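Zerrin Aksoy
ok towel thread, because three of you asked and my replies got too long to keep pasting

Zerrin Aksoy
Background: we moved to Plostberg in June and the new place has no linen closet. None! There's a tall skinny cupboard in the hall with the water heater in it and that's your lot. So for weeks the towels lived in a heap on a chair, and every time you pulled one out the whole heap came with it.

Zerrin Aksoy
First attempt was baskets. Woven ones, very cute, 141 at Clernholm for the set, and I'm still a little mad about it. They snagged every loop on every towel. My good bath sheet looks like a cat has been at it (we don't have a cat)

Zerrin Aksoy
Second attempt was rolling. I know people love rolling. I rolled everything, it looked like a spa for one evening, then the kids got home from swimming and it looked like a landslide.

Zerrin Aksoy
What stuck is low clear plastic containers. You want low! Anything deep and you're back to digging. And clear, so I don't get yelled at through the bathroom door about where the small towels are

Zerrin Aksoy
My fold, for hand towels and kitchen towels: long way in half, then in half again, then bring the top over so there's a fat folded edge. Put it in with that edge up. You grab the fold, the towel comes out, the next one stays standing.

Zerrin Aksoy
If the towel is a bit too tall for the container, leave it. I spent a whole evening refolding so nothing would poke over the top and then I couldn't get hold of anything. Let it stick up.

Zerrin Aksoy
Someone asked about lids. I have them, they're under the bed. Towels that went in slightly damp under a lid smelled like a gym bag by the next morning, so the lids and I are done.

Zerrin Aksoy
Patterned ones go in front, plain ones behind. No system there, I just like seeing the pattern when I open the cupboard. My mother does it by age of towel, oldest on top, and she'd like it known that her way is better

Zerrin Aksoy
For the person who asked about fabric softener: I quit using it on towels years ago. Half the detergent, extra rinse if the machine has one, shake them hard before they go on the line. The thin cotton ones from Kocabaş dry fastest of anything I own and they fold down to nothing.

Zerrin Aksoy
Big bath sheets do NOT work in the low ones, I tried, the sides bulge. Those are in a drawer under the bed now with the lids. If anybody has a nicer idea for bath sheets please tell me, I'm at apartment 316 and I have snacks

Zerrin Aksoy
Oh and fold on a table, at table height. I did it on the bed all summer and my back had opinions. Any bit of flat clear surface beats a mattress

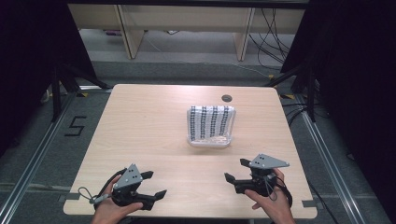 Posted by Zerrin Aksoy · 300 likes

Clear container, white towel with the little black marks running down it in stripes, folded edge standing up over the rim. Still taking bath sheet ideas!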